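Saturday, bench notes - money again

Went through the gripper quotes with a cup of tea and got a bit cross. Koppel want 689 for the soft fingertips, and Clokmont do a plainer set for 300 but it's a four week wait (plus Import charges, which I forgot last time!). I'd hold off on both until the steak task runs properly in the sim kitchen. Fingertips down by the meat, knife lying behind it on the board - that's the layout I want to price for.

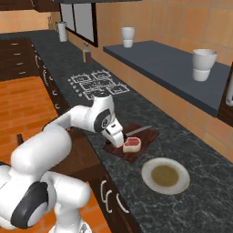 To buy, in this order

Clokmont fingertips, one set. Spare wrist cable. A proper chopping board and a wide-rimmed plate for the real bench. Food-safe gloves, 7 packs. Koppel can wait till September, and I'll ask them again about a loan set.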